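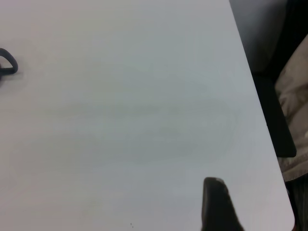
A reader wrote in to ask why I still rub out my desk finish by hand when a satin topcoat straight from the can gets to the same sheen. It's a fair question, and I promised an answer in the comments under the July post.

Sheen and flatness are separate properties. Satin from the can contains flatting agent, and the agent settles. On the Avside panel I stirred at the start and again halfway through, and the last third still dried shinier than the first. Rubbing out starts from gloss, so the scratch pattern sets the sheen and the can has no say in it.

Current schedule for water-based gloss:

Five coats, light sanding between coats two and four.
Cure for 8 days in a heated room. I tried 7 on the Rarnum shelf and the pad loaded up almost at once.
Level with fine paper on a hard block, water with a drop of dish soap.
Gray pad, straight strokes, full length, overlapping by half.
Wipe, let dry, check under a low lamp.

The low lamp matters more than the pad. Overhead light hides ripples that show up the first evening you sit down to work. I put the lamp at one end, close to the surface, and look from the other.

Cost for the last job was 138 for finish and abrasives, with some 812 grams of finish used out of the can. I weigh the can before and after, lid on.

Edges are still a problem. I cut through on one corner of the Fateo desk and had to recoat the whole side. On the next one I plan to tape the edges during leveling and do them last with the pad only. The tape is ordered.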